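Subject: Re: [plirnlow-reuse] What to do with old phones before drop-off

On the Plirnlow list, a member wrote in September:

> I have two old phones in a drawer and would like to bring them to the
> Fairclough Street drop-off. Do I need to wipe them first? One has a
> cracked screen and won't hold a charge. Also, are cases accepted?

Yes, wipe them first if they still turn on. Sign out of every account before you reset the phone. If you skip that step, the next owner gets stuck at a lock screen and the phone ends up as scrap. Take out the SIM card and any memory card.

A reset takes 12 minutes on most of mine, but one took 30. Plug the phone in before you start. For the one that won't hold a charge, try it on the cable for 60 minutes. If it still won't start, put a note on it that says "not wiped" and hand it in at the desk.

If the back is bulging, do not charge it and do not mail it. Rudine has a separate battery counter for those – ask at the side door.

Cases are fine, on or off. Chargers go in the other bin.

Phones and the white tub:
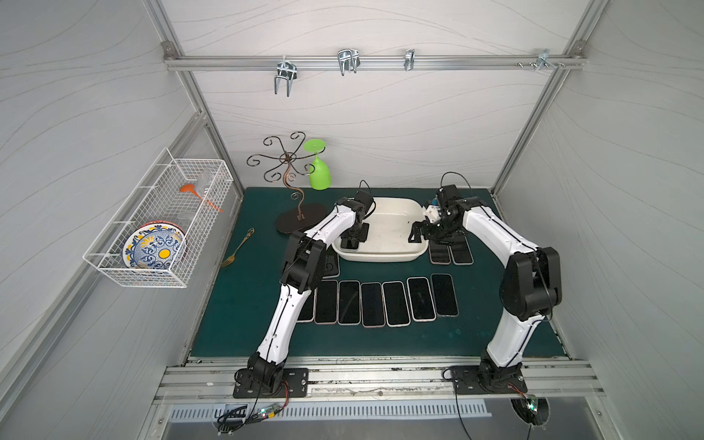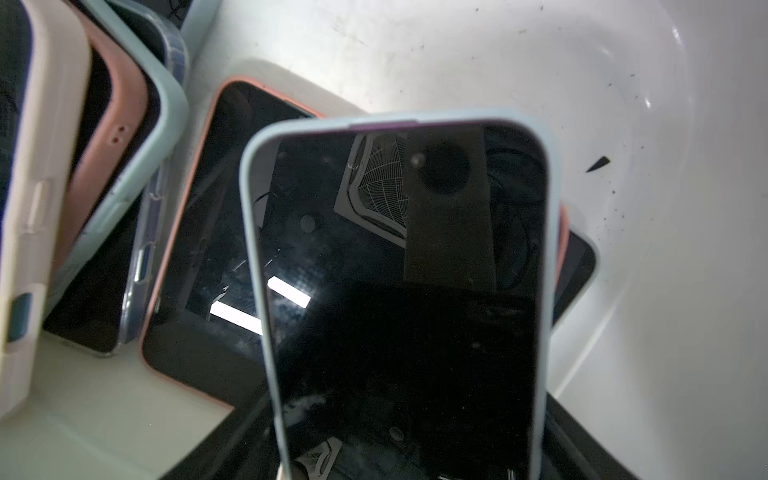
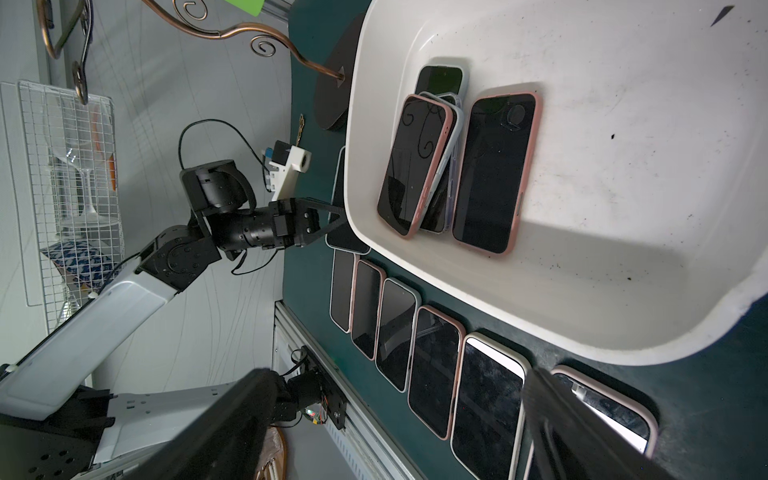
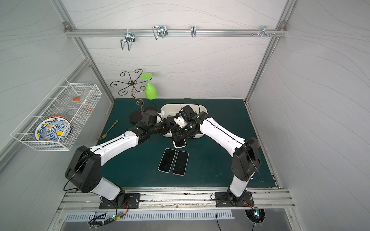 Hours and fees

Drop-off at Fairclough Street opens at 9 a.m. and there is no charge for phones. Tablets are handled by Ruvemness, and you need to sign up with them first.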